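Workbench Gallery: Cups, Board and Panel

This page covers the tabletop setup used for the nesting and sorting work at Starketon. The bench is 60 inches long and 45 inches deep, with a dark backing on the far side to cut down on stray light. Items are kept to a small set so that a layout can be rebuilt by hand in under a minute. Archie Lamont maintains the parts list, and Harish Sandhu cuts the boards.

Cup colors are chosen for contrast. Clear plastic is hard to pick out against a dark surface, so clear cups are normally stored and laid out inside colored ones.
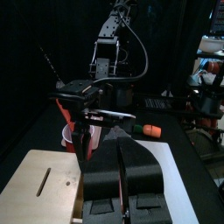
Red cup with a clear cup nested inside it. Slotted tan wooden board at left, white panel at right.

Boards are cut from offcuts and left unfinished. The slot is made first and the round hole second, using the same fence setting for both - moving the fence between cuts was the main source of error in the first batch. Edges are sanded by hand. The current drawing is Lobo revision 2, and earlier boards are still usable for layouts that do not need the hole.

White panels lie flat and are not fastened down. They should be wiped before use, as marks show up quickly under the bench lights.

Layout sheet 69 gives the positions for the full set. Corrections to the sheet go to Ravindran Joseph. Spare cups and uncut board stock are on the lower shelf, in the bin labeled Girow.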